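식빵을 냉동했다가 토스터로 되돌리는 조건 정리 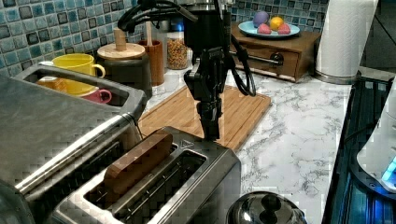
읽는 시간 5분

작년 11월부터 식빵을 전량 냉동 보관으로 바꿨다. 그동안 적어 둔 메모가 두 군데에 흩어져 있어서 한 번 합쳐 둔다. 대상은 틀에 구운 흰 식빵과 통밀 식빵이고, 천연 발효 하드 계열은 다루지 않는다.

노화와 건조는 다른 현상이다

빵이 굳는 것을 흔히 '말랐다'고 표현하지만 두 현상은 구분해야 한다. 건조는 수분이 밖으로 빠져나가는 것이고, 노화는 호화된 전분이 다시 결정 구조를 잡는 것이다. 밀폐 용기에 넣어 수분 손실을 거의 막아도 빵은 굳는다. 봉지를 아무리 잘 묶어도 사흘째 식빵의 속살이 뻣뻣한 이유가 여기에 있다.

전분 중에서 아밀로스는 굽고 식는 동안 비교적 빨리 재결정되고, 아밀로펙틴은 며칠에 걸쳐 천천히 진행된다. 보관 중에 체감하는 굳음은 주로 후자다. 아밀로펙틴의 재결정은 어는점 바로 위의 온도대에서 가장 빠르다. 가정용 냉장실 온도가 정확히 그 구간에 들어간다. 냉장 보관은 곰팡이를 늦추는 대신 식감을 가장 빨리 망친다. 여름에 실온이 불안하면 냉장실로 옮길 것이 아니라 바로 얼리는 편이 낫다.

냉동실 온도에서는 재결정이 사실상 멈춘다. 문제가 되는 것은 그 온도에 도달하기까지의 시간이다. 통째로 얼리면 중심부가 냉장 온도대를 느리게 통과하므로 그동안 노화가 진행된다. 썰어서 얼리는 것은 꺼내 쓰기 편하다는 점 외에 이 통과 시간을 줄인다는 의미가 있다.

포장

지금 쓰는 방식은 다음과 같다.

구운 빵은 완전히 식힌 뒤에 썬다. 온기가 남은 상태로 봉하면 안쪽에 물방울이 맺히고, 그것이 그대로 표면 얼음이 된다. 썬 빵은 한 장씩 랩으로 감싸고, 2장을 한 묶음으로 지퍼백에 넣는다. 공기는 손으로 눌러 뺀다. 진공 포장기도 써 봤으나 속살이 눌려서 되돌아오지 않았다. 식빵에는 맞지 않는 장비라고 판단했다.

지퍼백은 Heltono의 냉동용 중형을 쓴다. 일반용과 비교하면 두께가 있고 저온에서 입구가 덜 뻣뻣하다. 용량 대비 가격은 좋지 않다. 같은 크기의 Illen 제품은 씻어서 다시 쓰는 동안 지퍼 끝부분이 먼저 벌어졌다. 두 제품 모두 직접 구입했다.

라벨에는 빵 종류와 넣은 날짜만 적는다. 유성펜은 언 표면에 잘 써지지 않으므로 봉지가 비어 있을 때 써 둔다.

냉동실 안에서의 위치

자동 제상 방식의 냉장고는 주기적으로 냉각기 주변 온도를 올려 성에를 녹인다. 이때 냉동실 내부 온도도 조금 오르내린다. 얼음이 승화했다가 다시 붙는 과정이 반복되면 봉지 안쪽에 눈 같은 결정이 쌓이고, 그만큼 빵에서 수분이 빠진다. 문 쪽 선반은 여기에 개폐에 의한 변동까지 더해진다. 아래 서랍 안쪽이 가장 안정적이었다. 문 쪽에 둔 묶음은 2주를 넘기면서 가장자리가 희게 변했고, 같은 날 넣은 서랍 쪽은 변화가 없었다. 온도 기록은 하지 않았으니 관찰 수준의 이야기다.

무게

통밀 식빵 한 묶음을 얼리기 전에 재니 랩을 제외하고 181g이었다. 한 덩이 전체는 식힌 뒤 기준 1058g이다. 저울의 최소 눈금이 1g이라 묶음 하나의 승화 손실을 정밀하게 따지기에는 부족하다. 소수점 단위 저울을 사면 다시 측정할 생각이다.

되돌리기

노화된 전분은 재가열로 일부 되돌아간다. 아밀로펙틴 결정은 대체로 60도 부근에서 풀리기 때문에, 속살 중심이 그 온도를 넘으면 부드러움이 돌아온다. 다만 식으면 다시 굳고, 두 번째는 처음보다 빠르다. 먹을 만큼만 데워야 한다.

해동하지 않고 바로 토스터에 넣는다. 실온 해동을 거치면 빵이 냉장 온도대를 한 번 더 느리게 지나가고, 표면에 결로가 생긴다. 언 상태로 넣으면 겉이 먼저 마르면서 색이 나고, 안쪽의 얼음이 녹아 증기로 작용한다. 같은 두께라면 겉과 속의 대비는 냉동 쪽이 더 뚜렷하게 나왔다.

가지고 있는 토스터의 다이얼은 온도가 아니라 시간을 조절한다. 제품에 따라서는 센서로 내부 온도를 보정하기도 하므로 숫자를 그대로 옮기는 것은 의미가 없다. 연속으로 구울 때 두 번째가 더 진하게 나온다면 보정이 없거나 약한 기종이다. 이 경우 두 번째부터는 한 단계 낮춘다.

해동 버튼은 대부분 가열 시간을 늘리는 기능이다. 얇게 썬 빵에서는 버튼을 쓰면 겉이 과하게 구워졌고, 두껍게 썬 빵에서는 쓰는 편이 나았다. 두꺼운 빵은 약하게 한 번, 중간으로 한 번 나누어 굽는 방법도 있다. 사이에 1분을 두면 중심부까지 열이 들어갈 시간이 생긴다.

구운 뒤에는 접시에 바로 눕히지 않는다. 아랫면에 증기가 갇혀 눅눅해진다. 식힘망이 번거로우면 두 장을 서로 기대어 세워 두는 것으로 충분하다.

통밀과 흰 식빵의 차이

통밀 쪽은 겨가 수분을 잡고 있어서 언 직후의 상태는 좋지만, 구울 때 색이 빨리 난다. 흰 식빵과 같은 설정을 쓰면 속이 데워지기 전에 겉이 진해진다. 다이얼을 한 단계 내리고 시간을 나누는 쪽이 결과가 일정했다. 설탕이나 우유가 많이 들어간 배합도 같은 방향으로 조정한다.

가루는 Nkuna 통밀을 계속 쓰고 있다. 입자가 굵은 편이어서 반죽을 섞은 뒤 방치 시간을 길게 잡아야 한다. 이 부분은 배합표와 함께 따로 쓸 예정이다.

남은 항목

탕종을 넣은 배합과 넣지 않은 배합을 같은 날 얼려서 비교하는 중이다. 5주 차에 꺼낼 묶음까지 서랍에 들어 있다. 틀은 둘 다 Gekero 것을 썼고 뚜껑은 덮지 않았다. 결과는 이 글 아래에 덧붙인다.

2025년 5월 1일 목요일
분류: 부엌, 보관
댓글 2개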